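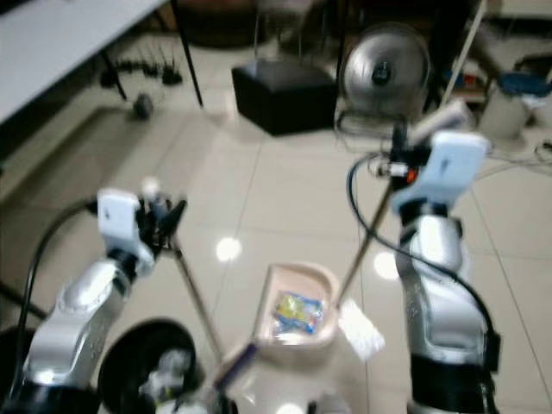
Dustpan work on tile, with a snack wrapper in the pan.

Vultora Home Demonstration Kit

Teaching a robot to tidy up takes a great many examples of tidying up, and most robots have led sheltered lives. The Vultora kit from Daro covers the equipment side of collecting them: two arms, grippers, head and wrist cameras, and recording software that keeps every stream on the same clock. The wrapper you supply yourself.

Each demonstration is saved as one episode with arm positions, gripper state and all camera views. Botched attempts can be tagged and kept. You will have plenty, and the software is too polite to comment.

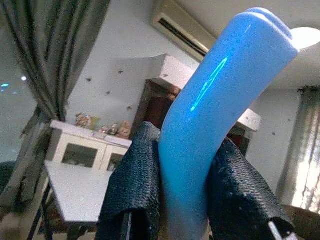 Wrist view, blue foam held between the fingers.

The starter library holds 3,832 episodes recorded by our team in Fudasthorpe, over 100 of them devoted to the dustpan. Yolanda Mamani, who runs collection there, recommends short sessions of 20 episodes, then a break for the operator. The robot does not need one and will not offer.

Before you order, please read the floor section of the manual. Polished tile throws glare into the head camera, and if your robot is going to live with glare it should train with glare.

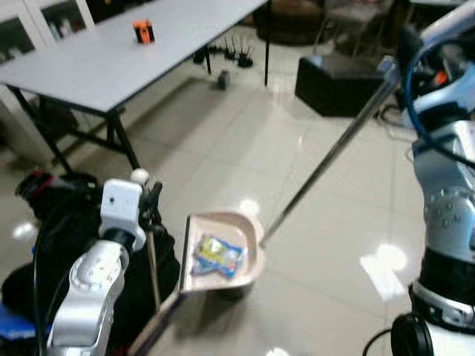
Long handles also deserve some patience. A small turn at the wrist becomes a large swing at the far end, so plan on 140 episodes for any new two-handed tool before you judge the results.

Ships with the Cullinane task sheets, spare finger covers and a printed setup guide. Next batch leaves in November. Brooms sold separately, by somebody else.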